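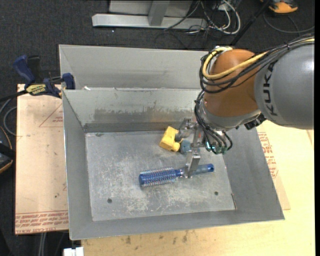 The Lost and Found Bin, or Whose Hairbrush Is It

The lost property bin is ready for its annual emptying. Regular readers will remember that last January we promised to do this every month, and regular readers will also remember how many months we managed. So we are back to once a year, and this notice is your fair warning.

The most distinguished resident at present is a blue round hairbrush with a smooth handle and short bristles that have metallic tips. It is a perfectly respectable brush. Somebody on the second floor must have spent the summer with flat hair and a growing sense of loss. Irén Boros has already ruled herself out, on the grounds that she has owned the same comb since she moved to Jurnholm House and intends to be buried with it.

Next, a chunky yellow toy piece, block-shaped with rounded edges. If you have a child, please look at whatever they were building and see if it has a hole in it. If you don't have a child and it's yours anyway, come and get it, we will hand it over without comment.

There is also something small and gray-blue. I asked for opinions at the last tenants' evening and got 19 of them, including a bottle stopper, a piece of a blender and "the thing from the back of the thing." Levente Rácz was very sure about the blender until it came up that he would then have to own up to the blender. If you have lost a small gray-blue object, describe it to Anikó Sipos in as much detail as you can and she will decide whether to believe you.

About the bin. Several of you have asked why we keep other people's belongings in a galvanized metal bin with grime along the back wall and two small holes in the floor. The answer is that it was free. Kálmán Fodor got it when the Kurkow bakery building was being cleared out, and he carried it home himself, a journey he still describes at length. It has sloping sides, so things slide to the middle where you can find them, and it has so far outlived two plastic tubs and a wicker basket that Emese Antal would rather not discuss. The white and gray specks on the floor of it have been there as long as I have been writing this newsletter. I did go at them once with a brush (a scrubbing brush, not the blue one, please stop asking) and they looked back at me quite calmly.

Kálmán has offered to give it a proper wash once it's empty. We have accepted before he could think it over.

How to claim

Come by the ground floor hall any evening this week between six and eight, or leave a note in Anikó's mailbox with your apartment number. You don't need proof of purchase. For the hairbrush, saying "that's my hairbrush" in a steady voice will do.

Anything unclaimed after 72 hours from the first evening goes to the swap table, where it may be adopted by anyone with a kind heart and a use for it. What the swap table can't place goes in the trash – this includes the gray-blue item, however attached some of us have become.

One more thing. Umbrellas do not belong in the bin. They have their own stand by the door, and it was bought with 50 dollars of your money, so please let it feel needed.

Next month: the bicycle room, and the question of the third tricycle.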